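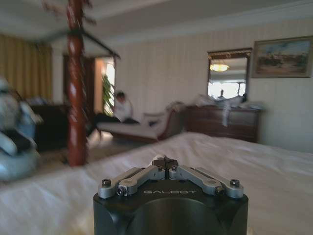
*White bedspread, twisted bedpost, and the start of the canopy rods. The wrinkles are what we're working on today.*

# How I make up a big white bed (and keep it looking decent)

I've had a white bed for years and I'm still a little bit in love with it, even on the mornings when it looks like somebody wrestled a bear in it. White shows every crease. It shows hair, lint, toast. But when it's pulled flat and the light comes in sideways across it, I can't think of anything nicer to walk into, and I've tried stripes, navy, and one very regrettable paisley from Milleo.

A few people asked how I do mine after I posted about the guest room, so I wrote it all down, including the canopy bed part, which has its own little annoyances.

## What you'll need

- A fitted sheet and a flat sheet
- A white bedspread, big enough to hang over both sides
- A spray bottle of plain water
- A lint roller
- A soft dry cloth and a soft paintbrush (for the posts)
- 40 minutes if you're doing the posts and rods too, a lot less if you're only making the bed

I use a cheap paintbrush from the hardware store, the kind you'd use for trim. Fancy ones shed less, I'm told, but mine has been fine.

## 1. Do the canopy and the posts first

Start high! I did it backward for months, making a beautiful bed and then dusting the rods right over the top of it, and then standing there with the lint roller feeling dumb.

Thin black rods look wonderful against a ceiling and they hold more dust than you'd believe. Wrap the dry cloth around each one and slide it along in one go, from the middle out to the post. If you can't reach, stand on a step stool on the floor. Please don't stand on the mattress. I did, and I wobbled, and I grabbed a rod, and we'll leave it there.

For a post with a spiral carved into it, the cloth only gets the high parts. That's where the paintbrush comes in. Set the bristles in the groove at the top and follow the twist down, around and around, letting it lead you. It's weirdly relaxing. Then wipe the high parts with the cloth. I don't use polish more than twice a year, and when I do it's a dab on the cloth, never sprayed near the bed (oily spots on white cotton are a misery to get out).

## 2. Strip it and let it breathe

Pull everything back to the fitted sheet and go have your coffee. My friend Annapurna Ramasamy swears by opening the window for this part even in November. I open it if it's nice out.

While it's airing, run the lint roller over the fitted sheet, and tug the corners down hard. A loose fitted sheet is the reason for most of the lumps you see later on top, and you can smooth the bedspread all day long without fixing them.

## 3. Flat sheet, with the seam where you want it

Lay the flat sheet with the wide hem at the head. Match the middle of the hem to the middle of the mattress. I fold mine in half once and press a crease with my thumb so I've got a line to go by.

Now look at the seams. On white bedding a seam catches the light and reads like a pencil line, so if it's wandering off at a slant, the whole bed looks crooked even when it isn't. Pull gently from the foot until it runs the way you like. I let mine go if it's faint and I'm late for work.

Tuck the foot first, then the sides. Hospital corners if you enjoy them. I do one good corner on the side facing the door and a lazy one on the other.

## 4. The bedspread

Get the bedspread centered before you smooth anything. With posts in the way, you can't just fling it like they do in hotel videos, because it'll snag. Fold it in quarters, set it down in the middle of the mattress, and open it up one fold at a time toward each corner.

Then walk around and check the drop on both sides. A hand's width off is enough to bug me.

To smooth it, use your forearm instead of your hands. Start at the center and sweep out to the edge, slowly. For stubborn creases, mist lightly with the spray bottle, sweep again, and leave it alone to dry. You won't get it perfectly flat, and I don't think you'd want to. Some soft folds make it look like a bed a person could get into.

## 5. Clear the little stuff

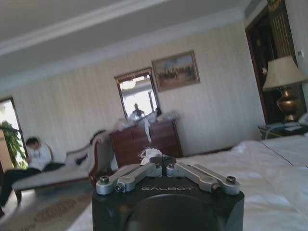

*Bed on one side, cream chaise on the other, and one small crumpled white thing still to pick up.*

Tissues, cloths, socks, receipts. White on white is the sneaky one. A crumpled bit of something will disappear into the sheets if you look straight down at it, so crouch until your eyes are level with the mattress and look across. Anything sticking up gets picked up. I do this last thing, every time, and I nearly always find something.

## A word about having somewhere else to sit

The biggest help in keeping a bed smooth has been a seat that isn't the bed. If there's a chaise in the room, people will flop there with whatever they're reading and your bedspread gets to stay put. I like the kind with a wood frame and one scrolled end, set at an angle to the bed, with a dark cushion against the back to break up all that pale upholstery. The Fultholm one I wanted was way over my budget, so I went secondhand and had the seat redone by D'Souza in town, and I'm very happy with it.

A patterned rug underneath is worth having too. It hides crumbs between vacuumings, and it keeps a room full of cream and white from feeling like a dentist's office. Add a leafy plant over by the light and you're pretty much there!

## Washing

I wash the sheets every week and the bedspread every 2 weeks, warm, with nothing else in the machine. I dry it until it's almost done, then take it out and put it straight on the bed a tiny bit damp. The last wrinkles drop out by themselves while I'm making dinner. If yours is the heavy woven kind from Skusitz, give it longer, and check the label before you go anywhere near bleach.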